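Season Ticket Renewals and Seating at Antoniuk Field

Posted 5/20/20

Readers of this blog have written to ask how renewals will be handled for the coming football season at Antoniuk Field. The answers below are drawn from the notice mailed to account holders and from my own experience as a subscriber in Section 3. They apply to the home schedule of the Meltesex football club only. Visiting supporters should contact their own club.

Renewal Period

Accounts in good standing may be renewed through the club's ticket office by mail or telephone. Holders who renew within the stated period keep their present seats. Seats that are not claimed by the close of the period are released to the waiting list in the order in which names were received. The list for the west stand is long, and I would advise any holder who is undecided to speak with the office before giving up a seat there.

Payment may be made in full or in 3 installments, the last of which falls due in August. A missed installment does not cancel the account at once. The office sends one written reminder, after which the seats may be reassigned.

Changes to the Stands

The club has completed its work on the east stand, which now seats 2,197. Two of the older rows near the north end were removed to make room for a wider aisle, and holders in those rows have been offered places in the section directly behind. I have sat in that section on several occasions and found the view of the far goal line to be better than the one it replaces.
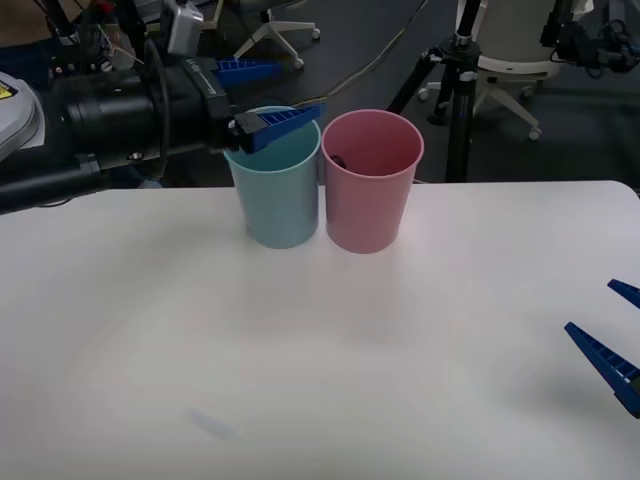
Parking and Entry

The Nirkisov lot will again be reserved for season ticket holders. It opens well before kickoff and fills quickly when Umero is the opponent, as that game draws the largest crowd of the year. Permits are issued one to an account and must hang from the mirror. Row 46 and above are best reached by the upper ramp, which is entered from the north gate.

Transfers

Single-game transfers are permitted without charge. A permanent transfer of an account is allowed only between members of the same household and requires the signature of both parties. I made such a transfer some years ago, and the new card arrived in the mail before the first home game. Forms are kept at the ticket window and will be mailed on request.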